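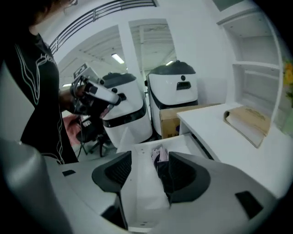
Leave them empty for a month and see what people miss, was Wenjie Mao's suggestion when I asked what should go on the new shelves at Hinside, and I have to say I didn't see that coming. I'd gone in with a list! Mugs, the spare umbrellas, the lost gloves, all the leaflets that used to slide off the old windowsill every time the door opened. Wenjie heard me out very politely and then said it again. Leave them empty.

So that's more or less what we're doing, at least for now, and this is your update on the front corner for anyone who hasn't been downstairs lately.

Posted 02/08/2023

The old counter is gone. You'll remember it, the brown one with the lip that caught your sleeve, and the drawer that only opened if you lifted it with your knee. It went to Zutero, who wanted it for their stockroom and came for it themselves with a van and a lot of blankets. I waved it off from the door and felt sadder than I'd expected to (I've eaten a lot of lunches at that counter). They've already written to say the drawer works perfectly well for them. I have my doubts.

What we've got now is a long white counter with a flat top, and a tall white shelving unit behind it, divided up into open squares. Besnard did the fitting. They'd told us 3 days and it took 2, which I mention because I was quite loud last year about how long the kitchen took and it seems only fair to be loud in the other direction. The wall turned out to lean a bit, so there was some muttering and a bag of wedges, and then one very long lunch, and after that it all stood up straight.

It's much brighter down there. I don't know if that's the white or just that we'd got used to the brown, but I walked in the first morning and thought somebody had cleaned the windows. Nobody had, I asked.

Now, the shelves. The shelves are the part everyone wants to talk to me about. I've had eleven emails, and every one of them has a plan. Board games. A row of cookbooks. One of you would like a whole column for jigsaw puzzles, finished and glued and standing upright, and I'm not saying no to that but I would like to meet the puzzles first. Two of you want the leaflets back, and one of you wants the leaflets burned.

The trouble with the old windowsill, as you know, was that it filled up by itself. You'd put down one thing you meant to come back for, and the next person saw a thing and put their thing next to it, and by December we had a bread machine with no paddle and a box of somebody's tax papers. I don't want to do that again on a nicer piece of furniture. Wenjie's idea is that if a square stays empty long enough, we'll all stop seeing it as a spot to dump stuff, and then whatever does go in will look like it was put there on purpose.

I held out for flowers, though - I won that one. Somebody had to put something cheerful on all that white, and yellow was my pick. They've got a square to themselves. I keep nudging them a little to the left when I go by and then somebody nudges them back.

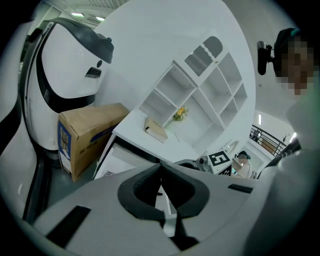

Flowers in, everything else on hold: the new shelves behind the front counter.

A few practical bits, while I have you.

The counter is for signing in, for handing things over and for leaning on while you look for your keys. Please don't leave parcels on top overnight. If something comes for you, you'll get a note, and I'd love it if you could pick it up the same day. Bigger things can go on the floor beside the counter for a short while, but please keep the end by the shelves clear enough that a person can get around it with a coffee in each hand. I've tested this. It's a good test.

Empty cardboard goes out the back and gets flattened. I know it's tempting to keep a good box! I have kept many good boxes. But they do breed, and the back hall only holds so many.

If you spill something on the white top, wipe it right away with a damp cloth and nothing else. Besnard were very firm on this. No scouring pads, no lemon spray, and especially not the blue stuff under the sink, which took the shine off the test piece they left us. You can come see the test piece if you don't believe me. It lives on my desk now and I put my tea on it.

The hooks you asked for are coming. They're from Zosano, plain white ones, and there'll be 6 of them on the side wall at coat height with a lower one for kids' backpacks if I can talk the supplier into sending an extra. They were supposed to ship with everything else and didn't. Until then coats still go on the rail in the back hall, and please, not over the shelves. I found a scarf up there on the second morning and I won't say whose it was, but it was green and it was a very nice scarf.

Stools are undecided. We tried two tall ones from upstairs and they were both too high, so you sat with your knees jammed against the edge like a kid in a grown-up's chair. If you have a stool that's a bit lower than a bar stool and you don't love it anymore, bring it by and we'll try it out for a week. I'd rather use something we have than order another thing in a flat pack.

As for the shelf plans, keep sending them. I'm printing every one and they're going in a folder, and when the month is up we'll sit down with tea and go through it all, puzzles included. Wenjie has promised to come and listen, and has also asked me to say that "listen" is the word that was used. If you want a square, tell me what would go in it, how tall it is, and who's going to dust it. Most of the emails so far skipped the dusting part.

One more thing and then I'll let you go. Somebody took the little brass bell off the old counter before Zutero came for it, and I'm pleased, I was going to ask for it to stay with us. I'd just like to know where it went. If you've got it, bring it back to the front and ring it, and I'll come down.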